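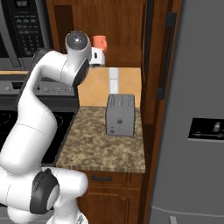
A cup-shaped object in salmon pink on a wooden shelf, with a tall paneled cabinet door above.

The Stirneden Comedy Hall opened its doors for a new season on 8th March, and for the first time in its history every seat on opening night had been sold before the program was printed. The hall holds 861 people. It was built as a grain exchange, served for a time as a dance hall, and has presented stand-up, sketch and variety under its present name for a generation.

Its growth has been slow and rather deliberate. Early seasons ran to a handful of Saturday-style bills, with local performers sharing the stage with touring acts on their way to larger cities. The management kept ticket prices low and paid every performer on the night, a practice that remains in force. Acts that began in the open spots have returned to headline, and several have recorded specials in the main auditorium.

The present season contains 83 performances across two stages. The larger of these is given over to touring comedians and the annual new-act contest. The smaller, known as the Quinlan Room, seats its audience at tables and is reserved for work in progress. Performers are permitted to read from notes there, and reviewers are asked not to attend. Much of the material heard in the main hall in December was first tried in the Quinlan Room the previous spring.

The new-act contest is the best known of the hall's activities. Heats are held in four towns, including Flalilgate, where the audience has a reputation for patience with long stories and very little with puns. Each contestant is given five minutes. A light at the back of the room turns amber with one minute remaining and red at the close, and an act that continues past the red light loses marks. The winner receives $2,000 and a paid week at the hall.
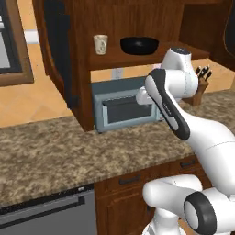
The microwave in its recess, on a granite countertop.

Judging has changed over the years. The audience vote once decided the result outright, which tended to favor whoever had brought the most friends. The vote now counts for a third of the total, with the remainder awarded by a panel of working comedians, bookers and writers. Panel members score separately and do not confer until the scores have been handed in.

The hall has also taken an interest in the history of its art. The Haker Collection, acquired by bequest, consists of 2,897 items, among them joke books, playbills, prompt scripts and the handwritten gag files of several radio writers. The files are arranged by subject, and those headed "Landladies" and "Trains" are by far the thickest. Researchers may consult the collection by appointment. A small selection is displayed in the foyer and changed twice a year.

Work with schools forms the third part of the program. Comedians visit classrooms to teach joke structure, timing and the use of the microphone, and pupils are invited to perform a short set for their classmates at the end of the term. Teachers have reported that quieter students often write the strongest material, although some prefer to have it read by others.

Plans for the coming year include improved seating in the balcony, where the sight lines have long been a source of complaint, and a second evening of musical comedy each month. The hall will close for two weeks in summer while the stage floor is replaced. Tickets for the contest final go on sale at the box office once the last of the Flalilgate heats has been held.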